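Gillthorpe equipment plan: README

Last edited December 23, 2018

plan.csv lists everything we want to buy for the Gillthorpe arm, everything we were talked into, and one cable that appears twice under different names. Prices are in dollars, before tax and before remorse.

Columns
item, supplier, unit_price, qty, status, notes

Status is wanted, ordered, here, or "ask again in December." It is December. Please ask again.

Known issues
Bruvow quotes finger pads at 47 a pair. Wornuden quotes 218 for a set and won't say how many are in a set.
The Nilsuwan wrist camera mount is entered at 200, shipping excluded. Shipping is around 50.
Row order means nothing. Sorting by price is bad for morale.

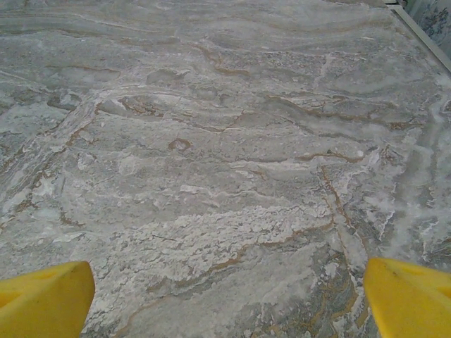
Spare fingers stay in the budget even if the arm line slips to next year. Countertop work goes under "kitchen" in the notes column, and wiping cloths go under "consumables," where the coffee used to be until somebody audited it.

To change a price, attach the quote. Rows without one get deleted on Fridays.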